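Vornell tile and grout cleaner, three months in

I bought the Vornell starter kit in June after the grout between our counter tiles had gone a dull tan. The kit is a bottle of concentrate, a narrow brush and 2 cloths. I had been using the Basis cleaner before that and was mostly fine with it, apart from the smell. 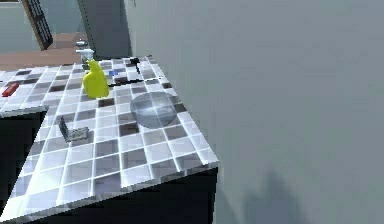
The concentrate goes a long way. One capful in warm water does a full round of the kitchen, and I still have more than half left. You spray, wait 3 minutes, scrub, then wipe with a damp cloth. Skip the last wipe and you get a film that shows up as soon as the sun is on it.

On everyday grease it works well. Coffee and tomato came out on the first pass. Old turmeric by the stove took three rounds and is still faintly there -- I may have to live with it.

The brush is the weak part. The bristles splayed within a month and the handle is too short to keep your knuckles off the tile. I replaced it with an Aswood one, a bit stiffer, and it has held its shape.

Do not use it on marble or unsealed stone. The label says so in very small print.

Refills are sold separately and I would buy one. I would not buy the kit again.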